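**Ticket 1110 – Teleoperated teaching, CPU handling task**

Status: Open, awaiting second operator
Site: Gralmont workshop, bench 2
Raised by: Tülin Tekin
Software: Sterard teaching console, October release

**Summary**

During remote teaching of the processor handling task, the gripper does not follow small wrist rotations made by the operator. Larger rotations are followed correctly. The fault appears only in the final approach to the CPU socket, where the console switches to fine motion scaling.

**Steps taken**

The operator's hand controller was recalibrated at 09:40 and the fault remained. A second controller, on loan from the Çınar site, gave the same result. The arm was then guided by hand through the same approach with the motors released. The recorded path was smooth and included the small rotations, and the joint sensors are therefore not suspected.

Fine scaling was set to 50 per cent for all remote attempts, in line with the Tisix task sheet. The wrist view was used for alignment throughout.

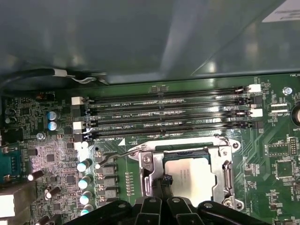

*Wrist view, gripper at the processor. Memory slots DIMM2_CPU1 to DIMM8_CPU1 towards the top.*

With fine scaling switched off, small rotations were passed to the arm as expected. Operators should not use this as a working method, as movement near the socket becomes too quick for safe teaching. The loading frame and the board components beside it leave little room for error.

**Findings so far**

The console log shows rotation commands below a set threshold being discarded once fine scaling is active. It appears that the threshold is applied after scaling, so that a deliberate small movement is treated as hand tremor. This has not yet been confirmed by Sterard support.

**Actions**

- Demonstrations recorded remotely under this fault are to be marked "hold" and kept out of the training set.
- Teaching by hand guidance may continue on bench 2.
- T. Tekin to send the console log and the hand-guided recording to Sterard support.
- Test to be repeated by a second operator once a revised threshold setting has been supplied.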